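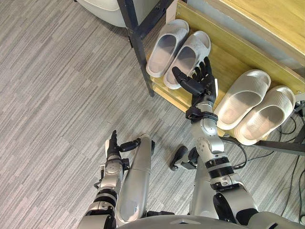 Hand and gripper trials: your questions

Last updated 23/10/2023

I get much the same handful of emails every time I post about our end-effector comparison, so I've put my answers in one place. I'm Leilani Bellamy and I run the trials at Tembridge. If yours isn't covered, drop me a line and I'll add it.

What are you comparing?
Two ways of picking up household things: a five-fingered hand and a plainer gripper with fat, rounded fingers and a camera at the wrist. Same jobs, same room, same scoring sheet. I'm far more interested in shoes and chair levers than in neat little blocks!

Why shoes?
Slides are a lovely test. The strap gives you something to hook, the footbed is shallow, and a pair has to end up looking like a pair. A shoe that's been nudged a bit skew on the shelf is a different problem from the one you practised on, and that's where five fingers ought to earn their keep (I say ought to — see the next one).

So is the five-fingered hand better?
For straps, yes, I think so. You can get a thumb over one side and fingers at the other, and small errors in the approach get forgiven. But it's slower to set up, there's more to calibrate, and when a grasp fails it takes me ages to work out which finger was to blame. For plain pushing and pinching I'd take the simple gripper any day.

How many attempts do you run?
We planned 300 and we've scored 212 so far. I'm hoping to finish the rest in November, when Sunita Van Dusen is back to help with the scoring.

Do you really need a camera at the wrist?
For anything low down or tucked underneath, I wouldn't be without it. The head view is great for finding the shelf and lining up the arm, but it's no help at all once you're under a seat.
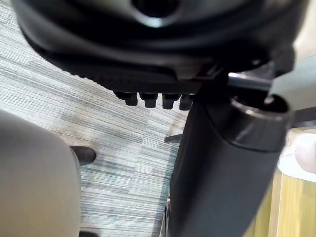
The catch is that your own finger takes up a good chunk of the view, and close black plastic is horrid for exposure. Shiny rims go bright, everything behind them goes to mud. I lock the exposure by hand before a run now and it's much less of a faff.

Which controller do you use?
We tried the Jullness one and the Okafor one. I preferred Jullness for slow, careful reaches and Zubaida Jadoon preferred Okafor for everything, so we've kept both and we note which was running on the sheet.

What counts as a failure?
A drop, a knock that moves something else, or more than 3 tries at the same grasp. Stopping the arm by hand counts too, even if I was only being nervous.

Can I have the scoring sheet?
Of course! Email me and say which gripper you've got. Rochelle Esposito is tidying up the notes that go with it, so you may get the sheet first and the notes a week later.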